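Laying a three-card tarot spread

Updated September 21, 2020
Text: Dilek Ersoy

This page covers the basic three-card line as used in the Nitholm evening course. It assumes a standard 78-card deck and a written question.

Preparation

Clear a flat surface at least two feet wide. Remove any title or advertising cards that came with the deck. Turn all cards the same way up if you don't read reversals. If you do, rotate half the deck before the first shuffle.

Write the question down before touching the cards. Questions that start with "what" or "how" give the positions something to work on. A yes/no question should be reworded.

Shuffling and cutting

Shuffle overhand until the order is no longer known to you. Cut once with the left hand and place the lower part on top. Manon Perron teaches a cut into 3 piles, restacked in any order. Either method is fine, but keep to one within a reading.

Laying out

Deal from the top, left to right, face down. Position 1 is the background to the question. Position 2 is the present state. Position 3 is the likely direction if nothing changes.

Turn the cards one at a time. Note the suit, number and orientation of each before reading the next.

Reading the line

Check suits first. Two or more Swords put the weight on decisions and conflict; Cups on feeling; Wands on work in progress; Pentacles on money and health. A major arcana card outranks its neighbors wherever it falls.

Next, compare the numbers. A rising sequence is read as a matter building up, a falling one as a matter closing. Equal numbers are read as a repeat.

If position 3 is unclear, draw a single clarifier and lay it across the card. Do not draw a second.

Records

Enter the date, question and cards in a log. Entries in the Binau log are numbered; the last one cited here is 242.

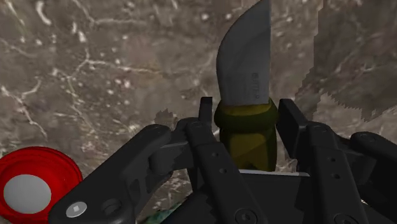
Upright blade against veined stone, computer rendering.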